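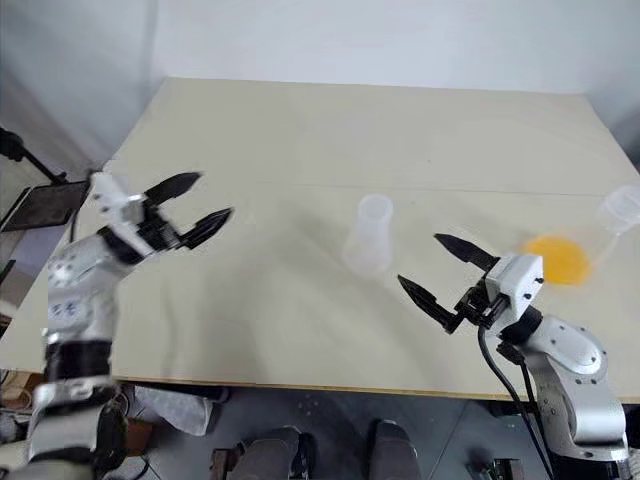
According to the Fiadzo supply desk, a frosted plastic cup can go on the table for years if it is washed soon after use and never put away damp. Our own experience has been less favorable, and we would welcome advice from other organizations before we place another order.

Home Topics Kitchen and Dining Meeting Rooms Recent Log in

Cloudy plastic cups and the seam in a light tabletop

Ukier Community Rooms

We provide drinking water in our meeting rooms and use translucent frosted cups, slightly wider at the top than at the base. We hold 100 of them. They are washed in the building's dishwasher and returned to the cabinet the same evening. Over the past several months we have had two difficulties.

First, the cups are developing a white film. With a frosted cup it is hard to tell whether the film is residue that can be removed or wear in the plastic. Visitors have begun to leave these cups on the tray and ask for others, and we would prefer not to discard cups that are still sound. We cannot judge by looking, particularly when the cup stands on a pale surface. Our tables are light beige with a matte finish, and the walls are plain white.

Second, each tabletop has a narrow seam running along it toward the back. Water spilled from the cups settles there, and a gray line has begun to appear along part of its length. The cleaning instructions we inherited say only to "wipe down tables after use." They make no mention of the seam.

We would be grateful for guidance on the following points: how to tell film from wear, whether the cups should be washed by hand, and how the seam should be cleaned without harming the finish. The rooms are in use every weekday, so a method that requires the tables to stand unused overnight would be difficult for us to adopt.

Grirnar Hall Services

We manage a similar stock and can offer the procedure we follow.

To tell film from wear, select one cup and fill it with equal parts plain white vinegar and warm water. Let it stand, rinse it thoroughly, and dry it with a soft cloth. Compare it with an untreated cup against something dark, such as a navy folder or a black tray. If the treated cup is visibly clearer, the film is mineral residue and the remaining cups can be treated in the same manner. If there is no difference, the surface is probably worn and no amount of soaking will restore it. Please do not use scouring powder or the rough side of a sponge. Both will mark the plastic, and the marks hold more residue at the next wash.

Dishwashing depends on the cup. Look for a dishwasher mark on the base or on the original carton. Where there is no mark, we wash by hand in warm water with a small quantity of mild detergent. Where machine washing is permitted, place the cups on the upper rack and turn off the heated drying cycle. Cups should drain upside down on a rack, not on a flat towel, and should be completely dry before they are stacked.

For the seam, we use a soft toothbrush dipped in diluted dish soap and well shaken out. Brush along the line, follow with a damp cloth folded to an edge, and then dry it with a second cloth. Avoid spraying directly onto the table. The liquid runs into the joint, and if the core beneath the surface is wood-based it may swell. The work takes us 7 minutes per table, and the table may be used immediately afterward.

We have inspected the seams each October since the present tables were installed. A seam that feels raised under the fingertip should be reported to whoever maintains the furniture.

Listel Front Office

We agree with the vinegar method. Please rinse twice, as visitors do notice the smell.

We gave up on the seam and now put out coasters and a small tray. It has helped. Bleach did nothing for the gray line in our case and left a pale patch beside it, so we would not recommend it.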